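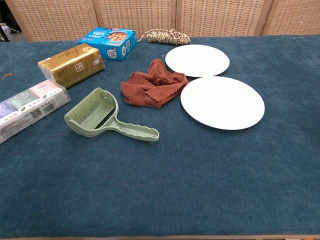
Cookie or snack box, rope, tissue packs and scoop on a felt-covered table, with a woven screen behind.

Home Features Storage Materials Workshop Back Issues

Sorting the Mixed Table

Last updated Friday, September 25, 2026

Household storage advice usually starts with the container. A bin is chosen, a label is printed, and the contents are made to fit. The method used at the Sundby workshop runs in the other order. Everything taken out of a cupboard goes on one table, is handled once, and is assigned to a shelf by its packaging and its shape. The container comes last.

The table matters more than it might seem. Film-wrapped goods slide on a varnished surface, and a coil of rope placed next to them tends to push them along. A felt cover stops most of this. The cloth on the Sundby table is a dark teal blue, a shade on which pale items are easy to find. Its disadvantage is lint. Light specks show on it at once, and a felt cover in regular use needs brushing at the end of every session. A stiff clothes brush works better than a vacuum nozzle, which lifts the cloth.

The screen behind the table has a function as well. Its tan panels, woven in a rattan-like grid of small square openings, give the table a back edge. Things placed against it stay put and are seen against a plain ground. A wall does the same job, but a folding screen can be set up in a room where the only free table stands in the middle of the floor.

Tissues

Tissue packs are the commonest soft goods in a household cupboard and the worst stored. There are two on the table. The one in shiny gold film lies on its side, with a small white label in Chinese characters. The other is larger and rectangular, in white plastic with lavender, mint green and pink sections, and carries a barcode and a QR code on one side.

Both are film packs, and a film pack has no structure of its own. The tissue block supports the wrapper. Once sheets are drawn off, the pack slumps and will no longer stand on end, so film packs should be shelved flat from the start. Stacks of up to 5 are stable. Above that the lower packs compress, and the first few sheets become difficult to pull out. Packs of different footprint should go in separate stacks, with the larger size below if the shelf allows only one.

Orientation is a matter of habit. Sundby turns the printed code outward, which lets the stock be checked with a phone without moving anything. Households that do not keep a stock list can ignore this and face the opening to the front.

Boxed food

The blue cardboard box, printed in white and red with a picture of round brown cookies or snacks, belongs to a different class. Cardboard stands up, takes weight on its edges and can be filed upright like a book. It fails at the corners. A box that has been stored under film packs will usually show no damage, while one stored under a tin will have crushed corners within weeks.

Food cartons should be kept apart from scented paper goods. Board is porous and picks up fragrance quickly. One shelf of separation is adequate in a ventilated cupboard. In a closed one, use a lidded bin for the food.

Rope

Twisted rope in cream and brown is sold for craft and garden use, and it keeps well if it is coiled with the lay. Coiled against the lay, it kinks, and the kinks set. Leave a loose end free on the outside of the coil as a lead. A tail as long as a hand is enough. The coil can hang from a peg or lie flat, but it should not be packed under anything heavy.

Sundby's reference on the subject is a ship chandler's handbook of 1889, in a reprint from Flosach. It runs to 579 pages, of which 20 deal with stowing small line, and very little in them needs revision. The February session on cordage was taken directly from that chapter.

Scoops

The scoop is the item with no obvious shelf. It is plastic, pale sage green, with a rectangular basin and a long handle, and the shape would suit either a kitchen or a garden. The rule applied here is that a scoop has one job. Mark the handle with the job and store it beside the material it moves.

A long handle wastes drawer space. Hang the scoop by the handle if it has a hole, or stand it basin down in a deep bin. Torres makes a shallow rail bracket for handles without holes, and Kimis sells a similar clip. The Torres bracket holds better on thick handles. The Kimis clip is easier to remove with one hand and is the one fitted in the Sundby cupboard.

Shelf order

With the classes settled, the cupboard is loaded from the bottom. Film packs go lowest, flat, codes outward. Rope goes on the door or a side peg. Food cartons stand at eye level, dates forward. Scoops hang last, on whichever side the door does not strike.

Filed under: Home Storage, Cupboards, Paper Goods, Cordage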